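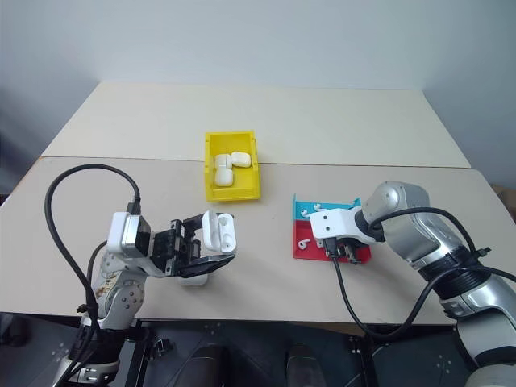
What happens to an earbud charging case when the earbuds are lost?
In most homes it is put in a drawer or a box and stays there, often for years, and only a small part of these cases is ever brought to a collection point.

Figure 3. White charging cases at the sorting table. The cases in the yellow bin are closed; the open one shows its two empty wells.

4.2 Empty cases and incomplete sets

In the previous section we described how the households in Gorkelau store small electronic objects which they do not use any more. In the present section we look closer at one object, the charging case for wireless earbuds. We did not plan this at the beginning of the study. The case was not on our first list of objects, and it was added in September, after the first visits, when we saw that it came up in the talks again and again.

The charging case is a special object for our question. It is sold together with the earbuds and has little use without them, but it does not get lost in the same way. An earbud is small and is worn outside of the home, in the bus, in the gym or in bed. The case is larger and stays in a pocket or a bag. So it happens often that the case is still there when one earbud or both are gone. In our material we call such a case an "empty case" when both earbuds are missing, and an "incomplete set" when one is missing. A set in which both earbuds are present but do not work is called "complete, not working." These three groups are kept separate in the tables of Section 5.

Collection and sorting

The objects were collected in 300 households in Gorkelau and in the neighboring village of Onness. Each household received a paper bag and a short letter, and was asked to put in the bag everything with a battery that could be closed in one hand. Charging cases were named in the letter as one example among others. The bags were picked up after 30 days. Households which wanted to keep an object could also show it to the interviewer and have it written down without giving it away. This option was used more than we expected, especially for cases.

The sorting was done in two steps. In the first step, the cases were taken out of the mixed material and brought together. In the second step, each case was opened and the wells were checked. The contents cannot be known from the outside: a closed case looks the same if it holds two earbuds, one or none (the closed cases in Figure 3 are of this kind). We tried at first to decide by weight, but the difference between models was larger than the difference between a full and an empty case of the same model. After this, weighing was only used for the material totals, and the group was always decided by opening the lid.

A few cases could not be opened without force. They were put aside with the note "closed, content not known" and do not enter the comparison. We also found cases in which there was an earbud from a different set, pushed into a well where it did not fit well. We counted these as incomplete sets, although this decision can be discussed.

What the owners said about the cases

The interviews were held by Natalia Cuevas in the homes of the participants, mostly in the late afternoon, and each took as long as the participant wished. She asked to see the place where the case was kept before it was put in the bag. The most usual places were a kitchen drawer, a box with cables, and the pocket of a winter coat. In the last situation the owner had often forgotten that the case existed.

When people were asked why they had kept an empty case, the answers fell in two main directions. The first is hope. The earbuds may come back, they may be under the seat of the car or behind the bed, and then the case will be needed. One woman in Onness had moved to a new apartment since she lost her earbuds and still kept the case, "in case they are in one of the boxes." The second direction is doubt about the right bin. Many participants knew that a battery does not belong in the household waste, but they did not think of the case as a battery. For them it was a box. Some were surprised to hear that the case has its own battery, even if they had charged it every week.

A smaller group, 17 participants, told us that they had tried to buy a single earbud for the old case and had given up. The reasons were the price, the time of delivery, or fear that the new earbud would not connect with the old one. Several of them had asked at Horach, the only repair shop in the town, and were sent home with the case. We spoke with the owner of the shop as well. He keeps a small tray of cases that customers leave on the counter, and from time to time he can make a full set out of two incomplete ones - but only if the model and the side are right, and he does not take money for it.

Comparison with the earlier Akl survey

The Akl survey, which we used as a model for our letter and bags, worked with almost 4000 objects but put the earbuds and their cases in one category, "small audio." With this category it is not possible to see if the case was empty. For this reason a direct comparison is limited. What can be compared is the place of storage, and here the two studies are close to each other: the drawer comes first in both, and the cable box second.

We think that later surveys should ask for the case and the earbuds in separate questions. The wording of the question also needs care. In our first version we asked, "Do you have earbuds that you do not use?" and several people said no while an empty case was lying in the drawer in front of them. They had no earbuds, so the answer was correct. The changed version, "Do you have a case for earbuds that you do not use?", was used from the second round of visits, and the answers from the first round were completed by telephone where this was possible.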